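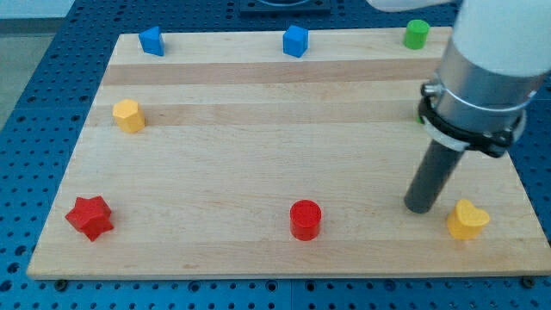 Figure 2. The block board, with the rod lowered between the red cylinder and the yellow heart.

4.2 Pushing blocks from spoken-style requests

For this part of the study we kept the hardware as plain as we could. The arm carries a simple rod, so every block has to be pushed to where it needs to go, and that makes even a short request like "bring the star over to the blue cube" a longer job than it sounds. We collected 3,240 pushing episodes on the Trumden board and, after setting aside those with missing joint readings, trained on 2,870 of them. Each colour and shape could be named in the request, or just one of the two, as people tend to do at home.

The policy we call Anoden looks at the board again after every short push and picks the next one. We had expected the round pegs to give us the most grief, and they did roll off line now and then, but the star turned out to be the harder neighbour -- its points catch on other blocks and swing them around. Adding 11 hand-written recovery requests ("back off and come at it from the left") helped a good deal, and we are grateful to Kjell Bakke for suggesting them in June. We return to the star in Section 5.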